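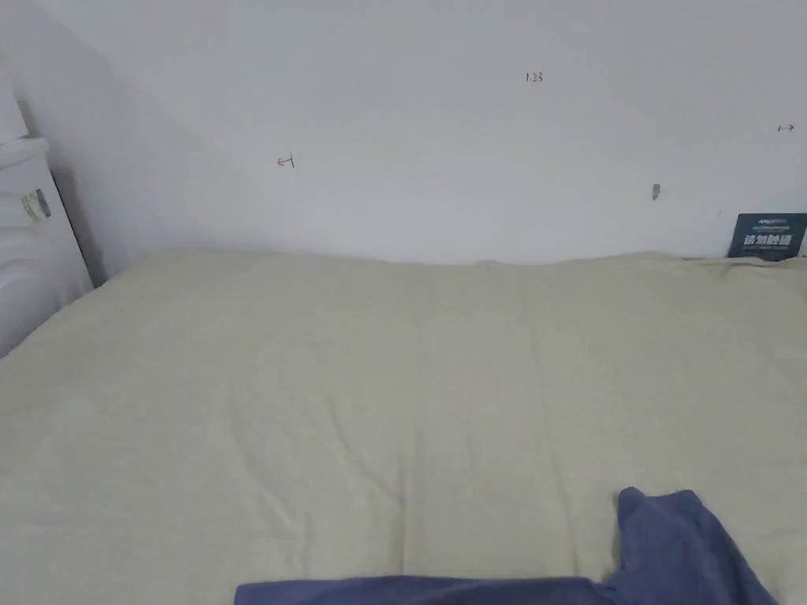
Papers on cloth manipulation report success by task: folded or not folded, flattened or not flattened. I think this is the wrong unit, and that the field would learn more from reporting error against the starting state of the cloth. Two trials with the same label can differ a great deal before the arm moves. A garment lying on a beige sheet with a long crease running toward it presents two wrinkled surfaces, and a segmentation model has to decide which folds belong to which. Color helps when the garment is blue-violet. It helps much less when the garment is close to the sheet, and few papers say how many of their trials were of that kind.

The Kokon benchmark is a fair case to argue from. Its folding track has 174 starting states, and a method is scored on the share it completes. Ots and Pornura, the two policies most often compared on it, finish within 2 points of each other. Readers have taken this to mean that they are interchangeable. When the trials are sorted by how much of the garment is visible to the head camera at the start, the picture changes. Ots loses most of its failures to garments that run out of view near the robot's body. Pornura handles those well and fails on stacked sleeves. A single score hides both facts, and a lab choosing between them needs both.

The usual objection is cost. Labeling starting states takes time, and a set of 2,000 demonstrations is already expensive to collect. I accept the point for training data. For evaluation it is weak. A test set is small, it is reused for years, and three labels per trial would be enough: visible fraction of the garment, number of layers at the grasp point, and condition of the surface underneath. An annotator can do up to 20 trials in an hour.

The third label will meet the most resistance. Many groups stretch the covering tight before each trial and treat it as a constant. Grorkness stopped doing so in July and let the creases build up between resets. Its reported success fell. I would trust the lower number – it was measured on the kind of surface a deployed system will meet – and I would like to see it printed beside the old one, with the trials listed.

May 13, 2025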